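How long does an opened bottled drink keep at room temperature?

flernby_reader
I keep a drink on the table while I sort back issues of the Wuveder newsletter. I usually finish half, put the cap back on and forget it until the next day. Is it still fine to drink, or should it go in the fridge right away?

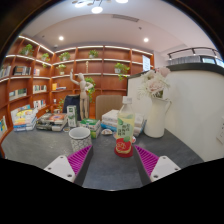
Wuveder Newsletter, no. 3, p. 2

Hitport
Check the label first. Most say to refrigerate after opening and finish within a day or two. Tea and juice go off faster than plain water – once you drink from the bottle, bacteria get in. If it sat out overnight, I would pour it out. Using a cup helps, as the rest of the bottle stays cleaner.

Nowicki
i leave mine out all the time and never got sick. smell it first

pagesandtea
Smell won't tell you much. Sugar-free tea can spoil without any change you would notice. Fridge, cap on tight, gone by the next day.

Posted 5 February 2022 – 2,237 views

Contact us | Copyright Flernby Community Help | Back to top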